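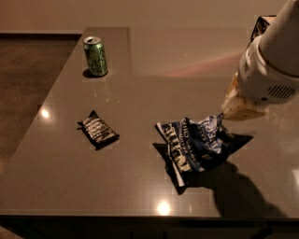
Checklists > Shared spaces > Break room and snack table

CATEGORY: WEEKLY WALK-ROUND, WITH MY COMMENTS

Right, I've had a few people ask for the break room list after I mentioned it in the kitchen piece, so I've typed up the whole thing with my scribbles left in. I do this one every week at Trusden and it takes me as long as a cup of tea does to go cold. The big glossy table gets most of the attention because that's where everything ends up, a green can at the back, a black snack bar wrapper lying at an angle, a scrunched-up blue crisp bag right of the middle, you know the sort of thing. Tick, cross or N/A against each, and please do write a comment, even if it's only "fine"!

1. THE TABLE

[x] Top clear of anything not in use
Comment: No! Can, bar, crisp bag. I've put a cross and I'll put another one next week I expect. Crumpled doesn't mean finished, by the way, so check before you bin it (I have been told off for this and it was a fair cop).

[ok] Drinks cans standing upright and away from the edge
Comment: The can was well back and upright, so a tick. I'd still like coasters. Dark gloss shows every ring going and you'll be rubbing at it for ages.

[ok] Surface free of chips, cracks and lifting edges
Comment: Run your hand along the edge as well as looking. With a shiny top like ours the ceiling lights bounce straight back at you, two bright blobs, and you can miss a chip completely if it's hiding in one of them. Walk round and look again from the other side.

[x] No sticky patches
Comment: One, on the narrower bit that runs back towards the wall. Warm water, drop of washing-up liquid, dry cloth after. Don't use the cream cleaner on it, it leaves a haze and then I have to look at the haze.

[ok] Table steady when leaned on
Comment: Lean on both ends. It's an L shape more or less, so one end can feel solid while the other has a wobble. No wobble this week.

2. FOOD AND WRAPPERS

[x] Opened packets sealed or in a tub
Comment: We have tubs. We have lovely Cutach tubs with clip lids that I bought out of the tea money and they are all in the cupboard, clean as the day they came. Folding the bag over on itself doesn't count as sealed!

[x] Wrappers in the bin
Comment: See above. Crisp bags and bar wrappers go in general waste here, cans go in the green crate once they've been rinsed.

[ok] Nut warning card on display
Comment: Still up, a bit curly. If you can't read the ingredients on a packet that's been left out, treat it as having nuts in and wipe down after.

[ok] Nothing past its date in the snack cupboard
Comment: One box of crackers from November, which I took home for the birds.

3. KNIFE DRAWER

[ok] Knives in the block or in guards
Comment: Two Sabatier knives, both in guards. Whoever bought the guards, thank you, I used to open that drawer with my eyes half shut.

[N/A] Spare blades locked away
Comment: We don't have any now.

4. FLOOR, LEADS AND LIGHTS

[ok] Floor dry, no crumbs under the table
Comment: Dry. Crumbs, yes, a few, swept up while I was there so I've been generous with the tick.

[x] Leads tidy and not across the walkway
Comment: Kettle lead is fine. The Dritport heater lead wants moving round behind the chairs, and I've asked twice. Going to do it myself with some clips.

[ok] Ceiling lights all working
Comment: All on, no flicker. They make the table look very posh.

5. BINS

[x] Bins no more than three-quarters full
Comment: Over. I squashed it down, which I know you're not meant to do with your hands, so don't.

SCORE AND SIGN-OFF

I don't score it, but four of the crosses could be fixed by one person with a cloth and a carrier bag before they go home. The leads go on the jobs sheet. Anything crossed two weeks running gets a note on the door in capitals.

Checked 12/05/2024, signed Nevzat Kurtuluş

COMMENTS

mags_in_stores: Printed this and stuck it by our fridge. Do you wipe the table before or after the walk-round? I always want to do it before and then there's nothing to write down!

Nevzat: After! Otherwise you're marking your own cleaning and it's all ticks.

Pete W: We had a dark gloss table like that and gave up in the end, it showed everything. Microfibre cloth, barely damp, then a dry one. Kitchen roll just pushes it about.

teabreak64: Cans in the crate unrinsed is what brings the wasps in, worth having its own line on the list.

Nevzat: Good point, I'll add it under bins.

Contact | Copyright Nevzat Kurtuluş | Back to top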